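Robótica de tarefas manuais

Robótica de tarefas manuais é a designação dada ao conjunto de sistemas, em geral compostos por um ou dois braços articulados com garras, destinados a executar trabalhos domésticos ou de oficina habitualmente feitos à mão: dobrar roupa, arrumar louça, apertar parafusos, limpar bancadas, guardar utensílios. O campo distingue-se da robótica industrial clássica, em que a peça chega sempre na mesma posição e o movimento é programado de antemão. Apesar do volume de demonstrações divulgadas, a existência de uma máquina capaz de cumprir estas tarefas sem supervisão, em casa alheia e durante meses, continua por comprovar.

Âmbito do termo

O uso da expressão é pouco uniforme. Alguns autores incluem os aspiradores autónomos e os cortadores de relva; a maioria reserva-a para máquinas que agarram e deslocam objetos. Lies Koster propôs que só se falasse de «tarefa» quando o trabalho inclui a preparação e a arrumação, critério que excluiria quase todos os resultados publicados. Uma máquina que dobra uma toalha já estendida sobre a mesa, argumenta Koster, fez um gesto. A roupa continua no cesto.

Métodos

Predominam hoje os sistemas treinados por imitação. Um operador conduz os braços à distância, os movimentos e as imagens são registados e um modelo aprende a reproduzi-los. O método dá bons resultados com objetos conhecidos e iluminação estável. A passagem para outra cozinha, outro tampo de mesa ou outra marca de detergente costuma fazer cair a taxa de êxito, e os relatórios raramente indicam quanto.

Uma dificuldade recorrente na leitura dos resultados é saber quem comanda a máquina. Um vídeo de um braço teleoperado e um vídeo de um braço autónomo são muitas vezes indistinguíveis para quem assiste, e as legendas nem sempre esclarecem. Também a velocidade de reprodução é omitida com frequência.

Avaliações

O ensaio Umcombe, coordenado por Amparo Londoño, é um dos poucos que publicou as tentativas falhadas. Foram realizadas 262 execuções de 21 tarefas, entre elas encher uma máquina de lavar louça, enrolar um cabo e guardar ferramentas num suporte. Uma intervenção humana, mesmo breve, bastava para a execução ser classificada como assistida. O relatório conclui que os sistemas testados «não substituem uma pessoa em nenhuma das tarefas, embora iniciem quase todas».

A empresa Skonmont contestou a metodologia, alegando que o critério penalizava correções triviais, como endireitar um copo. Londoño respondeu que um copo tombado dentro de um armário fechado não é trivial para quem o abre. O modelo Vurner, da mesma empresa, fora apresentado em janeiro com a indicação de cerca de 100 tarefas domésticas dominadas. A lista completa não foi divulgada, e várias das entradas conhecidas correspondem à mesma ação com objetos diferentes.

Na oficina, o panorama é um pouco mais favorável. O projeto Giraldo testou a alimentação de peças numa bancada de montagem e obteve turnos inteiros com poucas paragens, mas as peças vinham em tabuleiros feitos à medida e um técnico repunha os tabuleiros. Raphaël Coste observou que o custo desse técnico não figurava nas contas apresentadas.

Ferramentas finas e materiais moles

Os instrumentos compridos e leves constituem um caso à parte. Facas de cozinha, pincéis e chaves de precisão rodam entre os dedos da garra quando a ponta toca numa superfície, e a pega tem de ser corrigida a meio do movimento. A caligrafia a pincel tem servido de banco de ensaio: exige molhar a ponta na tinta, controlar a pressão sobre o papel e, no fim, devolver o pincel ao suporte. Fixar um sensor ao cabo fornece dados de que uma ferramenta comum não dispõe, e Blandine Millet considera que os resultados assim obtidos não devem ser comparados com os de ferramentas sem instrumentação.

Segundo Millet, o traço é a parte que os laboratórios mostram. Voltar a pendurar um pincel num gancho pequeno, entre outros já pendurados, aparece muito menos, e lavar as cerdas praticamente não aparece.
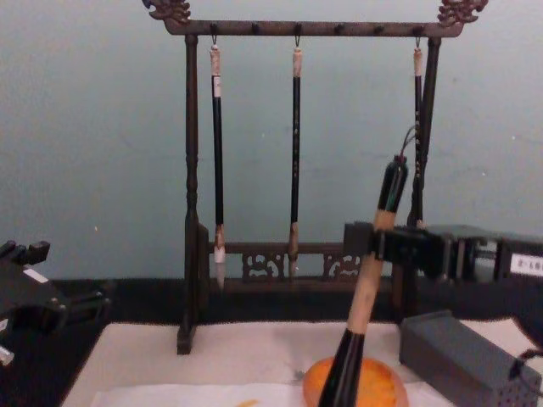

Lizelle Mtshali discorda em parte. Na sua opinião, exigir o ciclo completo desde já leva a ignorar progressos reais na preensão e no controlo de força, que há poucos anos não permitiam sequer manter um cabo fino inclinado sobre a mesa. Mtshali admite, porém, que nenhum dos 3 grupos que acompanhou deixou a máquina a trabalhar sozinha de um dia para o outro, e que em todos eles a limpeza da bancada continuava a ser feita à mão.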